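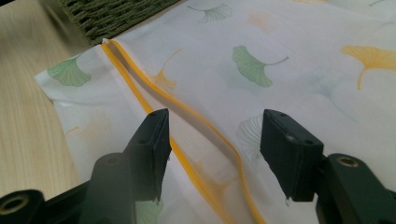 Zwischenbericht zum Projekt "Textilwerkstatt und Kleiderkreislauf Herholm"
Stand: 24. Oktober 2020
Vorgelegt von: Flurina Stöckli, Projektleitung

1. Ausgangslage

Die Förderung wurde für den Aufbau einer offenen Reparatur- und Sortierstelle für Haushaltstextilien bewilligt. Im Antrag waren drei Bausteine genannt: die Annahme gebrauchter Ware, die Ausbesserung in der Werkstatt und die Abgabe an Haushalte mit kleinem Einkommen. Der vorliegende Bericht umfasst die ersten sechs Monate der Laufzeit.

2. Stand der Arbeiten

Die Räume in der ehemaligen Druckerei sind bezogen. Der Mietvertrag läuft bis zum Ende der Förderperiode, eine Verlängerung ist schriftlich in Aussicht gestellt. Die Elektroinstallation musste erneuert werden, wodurch sich die Eröffnung um vier Wochen verschoben hat. Die Mehrkosten trägt der Vermieter.

Angenommen werden Kleidung, Bettwäsche, Vorhänge, Taschen und Beutel. Nicht angenommen werden Matratzenauflagen und Teppiche, hierfür fehlt die Lagerfläche. Bis zum Stichtag haben mehr als 100 Haushalte Ware abgegeben. Der Anteil, der ohne Reparatur weitergegeben werden kann, liegt bei 50 Prozent und damit unter der Annahme im Antrag. Häufigste Schäden sind defekte Reißverschlüsse und offene Nähte.

Akua Ofori hat die Anleitung in der Werkstatt übernommen. Sie hat ein einfaches Sortierschema eingeführt, das nach Material und Aufwand der Reparatur unterscheidet. Stücke, deren Ausbesserung länger als eine halbe Stunde dauern würde, gehen in die Stoffverwertung - das betrifft vor allem gefütterte Jacken.

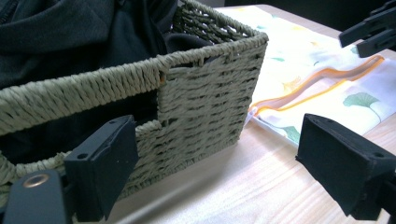 3. Zusammenarbeit

Mit der Sammelstelle in Belton besteht eine mündliche Absprache über die Übernahme von Restposten. Kwadwo Arthur bereitet dazu eine schriftliche Vereinbarung vor, die im November unterzeichnet werden soll. Offen ist noch, wer die Fahrten bezahlt. Die Schule in Grarndale hat Interesse an Nähkursen angemeldet, kann wegen der geltenden Besuchsregeln aber vorerst keine Gruppen schicken.

4. Personal und Kurse

Die halbe Stelle in der Annahme ist mit Abena Bawa besetzt. Die ausgeschriebene Stelle für die Buchhaltung blieb frei, die Abrechnung erledigt zurzeit Mojtaba Taheri auf Stundenbasis. Von den geplanten sechs Abendkursen haben vier stattgefunden, jeweils mit verringerter Teilnehmerzahl. Am besten besucht war der Kurs zum Einsetzen von Reißverschlüssen. Für dunkle Stoffe wünschten sich mehrere Teilnehmende besseres Licht an den Arbeitsplätzen,

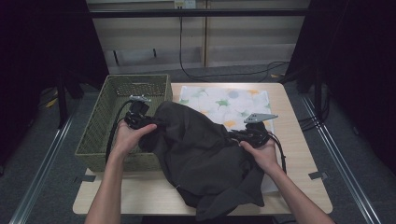 weshalb zusätzliche Leuchten aus dem Sachmittelansatz beschafft werden sollen. Ein Angebot liegt vor. Die beiden ausgefallenen Kurse werden nachgeholt, sobald die Belegung der Räume es zulässt.

5. Finanzen

Die Personalkosten liegen wegen der unbesetzten Stelle unter dem Ansatz, die Sachkosten leicht darüber. Wir beantragen, die nicht verbrauchten Personalmittel in das nächste Halbjahr zu übertragen. Eine Aufstellung nach Kostenarten ist als Anlage beigefügt. Die Belege für die Nähmaschinen werden nachgereicht, hier steht die Schlussrechnung des Händlers noch aus.

6. Nächste Schritte

- Unterzeichnung der Vereinbarung mit Belton
- Neuausschreibung der Buchhaltungsstelle
- Anpassung der Öffnungszeiten, vorgesehen ist ein zusätzlicher Nachmittag
- Rückmeldung der Förderstelle zur Mittelübertragung, möglichst vor dem Jahresabschluss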